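### 3.2 Workspace and task

The student project ran on a two-arm cell in the open laboratory at Plotholm. Each team programmed both grippers to pick coiled cords by colour from a shared tabletop and place them in one of three mesh baskets. Flat coloured strips were added as distractors. Teams were given 80 minutes of cell time, and arm positions were logged through Uvia, the course software.
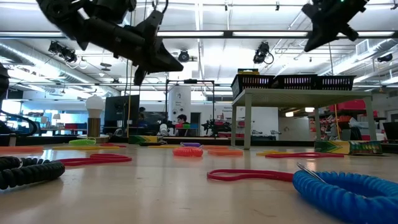
**Figure 3.** Tabletop with coiled cords and flat strips; both grippers above, baskets on the small table at right.

Coils proved a harder target than the rigid blocks used in the first version of the course (Vanags and Paulauskas). Their outline changes with every grasp, and a template fitted to one layout transfers poorly to the next. The teams recorded 1,602 grasp attempts, of which 960 ended with a cord in the correct basket. Attempts in which a gripper closed on two cords at once were counted as failures – even where both were later released cleanly.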